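Washing and Storing Table Linens

Treat stains before the wash. Dab red wine with cold water and work from the outside in. For grease, rub in a little dish soap and leave it for 5 minutes. Candle wax should be hard before you scrape it off with a dull knife.

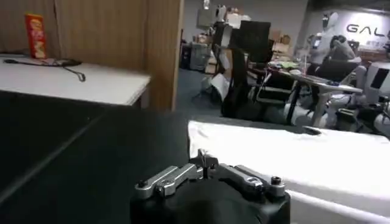 Cotton can go in at 60 degrees Celsius if the care tag allows it. Linen lasts longer on a cooler cycle. Wash dark cloths separately, inside out if they are lined, and skip the fabric softener. It builds up and napkins stop soaking up spills. We use Jollport soap flakes, but any plain detergent will do. Don't pack the drum. A 520 gram cloth takes up more room than you would think once it is soaked.

Black covers show every crease and speck of lint. Go over them with a damp sponge before guests arrive. 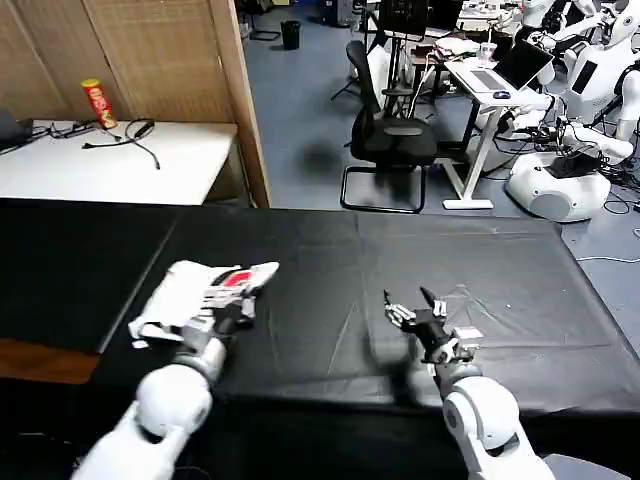
Drying and Ironing

Take linens out of the dryer while they are still damp and iron right away, dark colors on the wrong side. Start in the middle and move toward the hem.

Storing

Roll large cloths on a cardboard tube to avoid fold lines. Holiday linens put away with starch in them will yellow by next November, so rinse it out first.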